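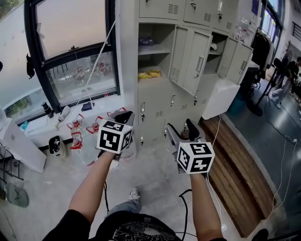
Room and locker assistant (part-time)
Cowie shared offices, second floor

Cowie lets desks and meeting rooms to small firms and people who work for themselves. We need someone to look after the shared rooms at the end of the working day and put them back in order for the next morning.

The post is 8 hours a week, worked as short evening shifts starting at 5.30pm. We would like the person to start in September.

What the job involves:

Clearing windowsills and floors of bottles, cloths and anything else left out
Emptying the small bins and putting in new liners
Checking the metal lockers, closing doors that have been left open and reporting missing keys
Bagging and labelling lost property
Restocking snacks and drinks from the store cupboard
Wiping down sills, cabinets and locker doors

Lockers in use are private. You will not be asked to go through members' bags, and anything found in an unassigned locker is logged and kept for 2 months before it goes to charity. The locker list is kept in a booking system called Wumov – we will show you how it works.

You do not need experience. You should be able to lift a full recycling sack, work alone for an hour or two and write a clear note for the morning staff. Some bending and reaching is needed for the lowest and highest lockers.

Pay is monthly. Training is paid at the same rate as normal shifts. Cleaning products and gloves are supplied.

To apply, send a short letter with your phone number and the evenings you can work to Annag Innes, Medari Property Services. A CV is welcome – it is not essential. Please say if you need any adjustments for the interview, which will be held at Cowie and will include a walk round the rooms.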